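Phone Prices and Release Dates: What Makes Students Wait?
Student project report
Ismael Toledo
March 17, 2024

1. Purpose

This project looked at how students decide when to buy a new smartphone. The Tiston is a mid-range handset that was announced in October with a price of 838 dollars. It did not go on sale right away. I wanted to find out if people who planned to buy it would wait for the release, and if the announced price changed their plans.

2. Method

I used an online form with 8 questions. It was sent to students in two departments and stayed open for two weeks. I got 67 complete answers. Answers with missing pages were left out. The form asked about the phone each person has now, how old it is, how much they paid, and if they had heard of the Tiston or its main rival, the Bezerra. The last questions asked if they would order before the release date, buy in a store later, or not buy at all.

I also kept a log of the prices listed by two online stores, Sernance and Prela, and checked both every evening while the form was open.

3. Results

Most students said they would not order a phone before it is in stores. The main reason was price, since they expected it to drop after a few months. The second reason was that they wanted to read reviews first, mostly about battery life and the camera. Storage size came up less than I expected.

Students with a phone more than three years old were more willing to order early. Several wrote that their battery no longer lasts a full day.

The two stores listed the same price for most of the period. Prela lowered its price once, near the end, and Sernance did not change.

4. Problems

The group was small and everyone was from the same college, so the results can't be used for buyers in general. Question 6 was also badly worded. It asked about "contract or full price" and some people did not know which one they had. I left it out of the results.

5. Further work

I would like to repeat the form after the phone has been on sale for some time and compare the answers. It would also help to add trade-in offers, which I did not ask about.

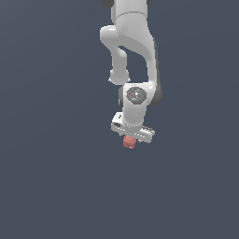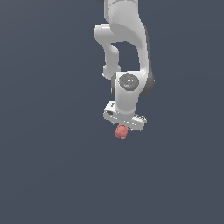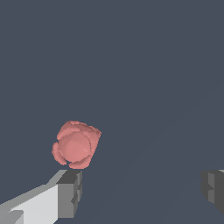
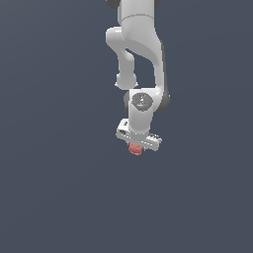

Figures 1 to 4. Stills from a computer simulation with a robot gripper.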